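Two arms on a table: my days with the Clirkov kit

2/1/23

I promised to some of you that I will write about the Clirkov when I have used it enough to have an opinion. I have now used it for 21 days in total, spread over the time since October, so I think it is fair to begin. I paid for my share of the kit like the others in our workshop and I receive nothing from the company for this text.

For those who did not read my older posts, we are a small group who share a large room with a concrete floor, and we wanted a two-arm setup for teaching manipulation by demonstration. We looked at three offers. The Mutiso was the cheapest, but it comes with one arm only and the second must be bought as a complete second kit, with a second frame that you then do not need. The Lastari has very nice arms and a price I prefer not to repeat to my wife. The Clirkov was between the two. It is sold here by a reseller called Vurnuletti, who also offers a service contract, and I will come to this contract later, as it is the part where I have most to complain.

What you get is two arms with parallel grippers, a frame of black aluminium profile which goes on top of a table you already have, a white work surface, the control boxes, and a set of coloured blocks and a tray to practise with. The surface lets a little light through. I was sceptical about it at the beginning and I would have preferred something matt and grey, but the blocks stand out on it very well, also the light ones.

The assembly took us two evenings. The manual says one afternoon. The frame itself is easy, all screws are of the same size and there are enough of them. The cables are the slow part. The manual shows them as thin lines which go politely from one box to the next, and in life they are thick, they are many, and every joint wants to pull on them. Nadine Chidiac, with whom I built most of it, routed everything along the frame on the first evening, and on the second evening we opened half of it again, as the left arm could not reach its full length. Leave a big loop near the gripper, bigger than looks correct. Outside the frame we never found an elegant solution, so please do not look too closely at the floor.

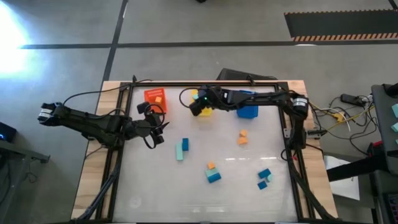 The block exercise, with the right gripper down at the yellow block.

The block exercise is what the kit proposes as the first lesson, and I recommend not to skip it even if you find it childish. You spread the blocks, you move the arms by hand through the leader handles, and the software records everything. Then you train, and then you see how badly you have demonstrated. In my first recordings I had the habit to stop above each block for a moment before going down. The arm learnt this stop very faithfully. It hovered above every block like a person who has forgotten why he came into the kitchen. I deleted the recordings and made them again with one continuous movement, and it became much better.

The grippers are good. They close straight, they do not squeeze the block out to the side, and the force can be set in the software with steps that are fine enough. The small green light on the gripper is more useful than I expected, I look at it all the time to know if the arm is enabled. I would only like that the fingers were wider. They are narrow at the tip, and with a tall block you must take it exactly in the middle or it turns in the grip. Vurnuletti sells wider fingers as an accessory, 32 euros the pair. For two arms you need two pairs, of course.

Precision is enough for stacking. A small cube on a bigger block is no problem if you demonstrated it cleanly. A third level I have managed only on good days, and I am not sure if the fault is with the arm or with me. Ermelinda Meireles, who has steadier hands than all of us, gets the third level more often, so I begin to suspect it is me.

Now the software. The recording program is simple and I like it. There is one button for start, one for stop, one for throwing away, and you can operate them with a foot pedal if you buy one. The program which manages the recordings afterwards is less good. It gives each recording a name made only of digits, and if you want to write a note, such as "blocks, tray on the left side", you must open another window and close it again before the next recording. After 2,000 recordings you really feel this. We now write the notes on paper, which is a little sad for a robot laboratory.

The calibration must be done each time you switch on. It takes 15 minutes if nothing goes wrong. You have to move each joint to a mark, and the marks are black on black. Nadine put a small dot of nail varnish on each of ours at home-position and I think the manufacturer could do the same for a few cents.

After the blocks we went to larger objects, and for this the kit gives you nothing, you buy your own things. We took plastic baskets in strong colours, one colour for each class of object. Soft objects like socks and cloths are a completely different world from blocks. A block is where you saw it. A cloth changes its shape when you touch it, and the gripper takes either nothing or the whole pile.

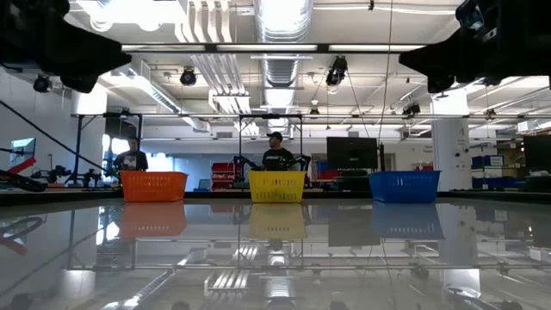
My advice for this kind of task is to begin with a single basket and one sort of cloth, and to add the second basket only when the first goes well. I did it the other way and lost a week. The arm learnt that it must carry something to the baskets, but for the choice of which one it seemed to have no strong feelings. When we recorded each colour separately first, and mixed them later, the choice became reliable enough that I could show it to visitors without being nervous.

The other point is the reflections. If you work on something shiny, the cameras see each object twice, and with few recordings the model can become confused by this. With many recordings it learns to ignore it. I would still choose a matt table if you have the possibility.

And so to the service contract. In the Vurnuletti offer it is written that they answer in one working day. They do answer in one working day, this is true, and the answer says that they have received your question. The real answer comes when it comes. For our cable problem on the left arm it was eight days, and then the technician was very competent and friendly and solved it by telephone in a few minutes. He also sent us a new cable without asking for the old one back. So I have nothing against the people, only I think they are too few. If you are comfortable with a screwdriver and you can read a log file, I would take the kit without the contract and pay for single calls.

Would I buy it again? For two arms at this price, yes. The mechanics are honest work and the grippers are better than I hoped. If you need only one arm, look first at the Mutiso. If somebody else is paying, look at the Lastari and write to me how it is.

In the next post I want to compare the narrow fingers with the wide ones, on blocks and on cloths. The wide ones are ordered. If you have a question about the calibration, please put it in the comments and not by e-mail, I lose the e-mails.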